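3.2 Tables and surface care

The survey covered household tables used daily for meals, schoolwork and small repairs. We visited 164 homes in Soklow and Vandar. In each home we recorded the finish on the main table, how it was cleaned, and who did the cleaning. Owners were asked to keep to their usual routine and to leave marks as they were. Glass and stone tops were left out of the analysis, as were wooden tops that were covered by a fixed cloth. Áine Brennan carried out the interviews in Soklow and Czesław Baran those in Vandar, using the same question sheet.

Many owners had trouble naming the finish. "Varnish" was used for oil, wax and lacquer alike, and in several homes two members of the family gave different answers. We therefore grouped tops by color and by how easily the grain could be followed, and kept the owner's own word for the finish as a separate entry.

Figure 2. Grain on a light-colored wooden tabletop.
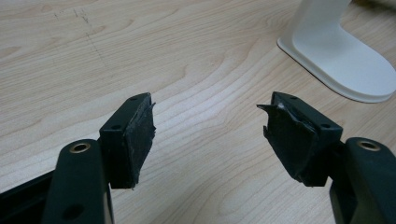
Wiping direction was the part of the routine that owners described with the most confidence. Most said they wiped "with the grain," as they had been taught by a parent or by the shop that sold the table. When asked to show this, they usually moved the cloth along the longer side of the top. On tables with straight grain the two directions are close to the same. On a top like the one in Figure 2, where the lines run in long diagonal curves, a straight stroke along one side has to cross them at some point. We coded the stroke by the side of the table it followed and noted the grain separately.

Stains were recorded by position, with the owner's account of the cause where one was offered. Rings from cups were easy to agree on. Pale patches were harder, and on beige or honey-toned wood the two interviewers did not always mark the same area. Six tables were visited again in September to settle these cases. Where the second visit did not help, the patch was entered as uncertain and kept out of the totals in Section 4.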